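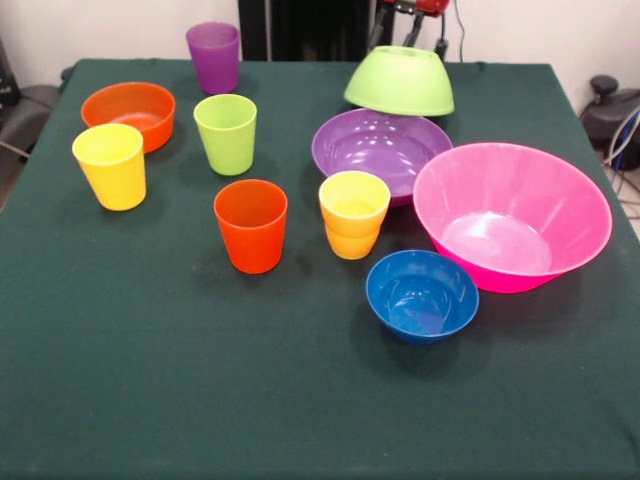 Figure 1. Plastic cups and bowls on the green table cloth.

Home Courses Student Work Staff Contact

Search this site Enter keywords Go

Do Store-Brand Cordless Drills Hold Up? A Term Project Report
Funmilayo Ugwu
Supervisor: Gillespie Galbraith

14 shares 3 comments

1. Why I picked this

Every drill box makes the same promises. More torque, longer run time, "pro grade" whatever. I wanted to find out if any of it could be checked by a student with a workbench and one term. My starting view was that most of it could not, and I have not changed my mind much.

I compared two cordless drills. The Skeken is sold as a trade tool and costs twice as much as the Betasau, a hardware store house brand. Both came with one battery and a charger. The shop paid for neither. I bought the Betasau and borrowed the Skeken from my uncle, so the Skeken was already a year old when I started. That is a weakness and I will come back to it.

2. Method

Each drill drove 2-inch deck screws into the same stack of pine framing lumber, no pilot holes, until the battery cut out. Then I charged it and did it again the next day. I used low gear and a fresh driver bit for each run. Nina from the evening class kept the tally so I could not fudge it.

I did not measure torque. The school does not own a tester, and the homemade rig I found online (a bathroom scale and a length of pipe) gave a different answer every time I tried it.

3. Results

The Betasau averaged 200 screws per charge. The Skeken averaged 211, which is 11 more for double the money. In total we drove 918 screws before the lumber was too full of holes to use.

The Betasau chuck loosened during the second run and had to be retightened by hand. The Skeken chuck never did. The Betasau also got hot enough near the vents that I stopped for a few minutes, and the Skeken did not need this. Neither box says anything about heat.

4. What this does and doesn't show

A gap of 11 screws is small. Ira, who runs the tool crib, thinks the used battery held the Skeken back and that a new one would pull well ahead. Maybe. I asked him how far ahead and he said "plenty" - that is the kind of answer the boxes give too. Without a new battery to test, I can't say he is wrong.

The pine was also not all the same. Some boards were full of knots, and I did not sort them before starting. Mr. Galbraith pointed this out after the first run, when it was too late to fix. I would sort the boards if I did it over, and I would use two drills of each brand.

I don't trust the run time claims on either box. Both talk about "up to" a number of screws without giving the length of the screw or the kind of wood. You could meet that claim with half-inch screws in foam board.

5. For someone buying a drill

For hanging shelves a few times a year, I saw no reason to pay for the Skeken. For daily work the chuck and the heat would bother me more than the battery. I only have October's results to go on, and a drill that lasts a month may not last three years. The Betasau is now in my own toolbox and I have marked the purchase date on it with paint pen.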